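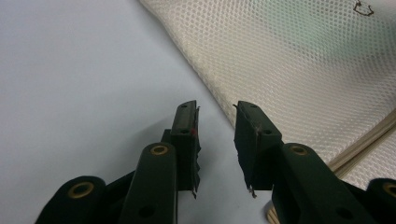 Photo: Taner Gündoğdu

Book: Putness
Author: Morag MacLeish

Isla Pluvik has not spoken to her brother for 14 years when the letter from the harbour office reaches her. Their father's boatyard at Putness is to be sold, both children must sign, and neither can be made to do so by post. She takes the October ferry with one bag and a return ticket she means to use on the Sunday.

She stays the winter. The yard is let to a man who mends outboard motors and pays his rent in fish, the house has a hole in the scullery roof, and her brother is living in two rooms of it with a dog and their father's papers. Most of the book takes place in those two rooms. They argue about the papers, then about the dog, and only after that about the night their mother left the island.

MacLeish tells this in short sections, 67 of them, some no longer than a paragraph. Isla's own account takes up the larger part. Between her sections come pages from the father's daybook, where he noted the weather, the price of timber and which customers owed him money. I found these dull at first and nearly skipped them. By the middle of the book I was reading them more carefully than anything else, as he mentions his wife only when he has got a sum wrong.

The brother is the best thing in it. He is rude, he cooks badly, and he has a way of leaving the room just before he would have to answer. There is a long chapter in which the two of them try to move a boiler down a flight of stairs, and it says more about their childhood than the flashbacks do. The flashbacks are the weak part. They are in the present tense and in italics, and the one set at the school goes on for more than 10 pages without adding much.

I was less sure about the lodger, Sibel Güler, a marine surveyor who arrives halfway through. She is pleasant company and gets some good lines about the state of the slipway, but she seems to have been brought in so that Isla has someone to tell things to. Once she has been told them she goes back to the mainland, and we hear no more about her.

The prose is plain and the dialogue is good. Readers who want to know exactly what happened to the mother should be warned that they will get two versions and no help in choosing. I didn't mind that. I did mind the last chapter, which jumps forward 5 years and settles the matter of the house in a couple of pages.

This is MacLeish's second novel. The first, Hulteck, was set in a city and had a great many more people in it. I prefer this one, and I'd read it again for the daybook alone. The paperback has small type and narrow margins, so the hardback is worth looking for at the library.

Reviewed by Retno Wattimena, 2023-01-13
Filed under: Fiction, Families, Islands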